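Lost things and found things: how our shelf works from March
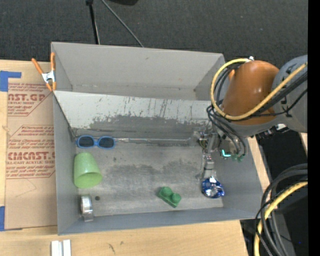
Blue sunglasses in a gray bin.

Dear neighbors and members of the Clondemberg Community House,

Many of you asked at the desk why the old lost property corner beside the stairs is gone. The short answer is that it became too full. The longer answer is in this item, together with the new rules, which start in March.

When we emptied the corner before the winter break, we found objects from four different seasons. There were scarves, one half of a chess set, reading glasses, a bicycle pump, and so many umbrellas that we had to borrow a cart. Some of these objects had a name on them, and we were able to call the owners. One owner had already bought the same coat again. We felt bad about this, and we want to do it better.

The new place is the shelf behind the front desk in the Koleck Street building. Please do not leave found objects in the hall, on the radiator or on the piano. Give them to the person at the desk, who will write a small card with the room and the day. If the desk is closed, use the slot in the door of the office. For bigger objects, please keep them with you until the desk opens, or send us a message and we will tell you what to do.

We keep ordinary objects for 10 weeks. This was a point of long discussion. Some members wanted a full year, as it was before, and some wanted two weeks, as it is at the swimming pool. Ten weeks is enough for a person who comes only to the monthly dance evening to visit us two times and ask.

Some things have a different rule. Keys, phones, wallets and documents go into the locked drawer on the same day. We will ask you to describe them before we give them back, so please do not be offended, even if we know you well for many years. Food and open drinks are thrown away in the evening. Wet swimming clothes we keep for one night only, and I think everybody understands the reason. Medicine is brought to the pharmacy on Romaniuk Square.

After 10 weeks, the clothes in good condition go to the spring exchange table, where everybody can take something without paying. Glasses are a separate matter. Last year a member from the reading circle proposed that we collect them for the optician in Trirano, who cleans them, measures the lenses and gives them to people who need them. Sunglasses are also welcome there, if the lenses are not broken. You may bring your own old pairs too. Put them in a soft cloth or a sock, please, because the lenses scratch easily when they lie against each other.

Children's things are what we find most often, and they are also the things that are asked for least. If your child comes to the music group or to the homework room, please write the family name inside the jacket and on the lunch box. A phone number is even better. Gloves can be tied together with a string through the sleeves, as our grandmothers did it. It looks old-fashioned but it works very well.

To ask about an object, come to the desk between 14 and 18 o'clock, or write to the office and put the word "lost" in the subject line. Tell us the color, the size and the room where you had it last. We do not make photos of the shelf for the website anymore. In the past, two families recognized the same blue backpack, and it was not a pleasant afternoon for anyone.

The corner beside the stairs will not stay empty. The garden group has asked to put the seed cabinet there, and the house meeting agreed. The drawers still need to be painted and one handle is missing. If you have a round brass handle at home that you do not need, the group will be thankful. They would also like old envelopes, small size, for the seeds.

One umbrella from the old corner is still with us, with a carved handle in the form of a duck. It is too nice for the exchange table. The owner is kindly asked to come and get it.

The Community House office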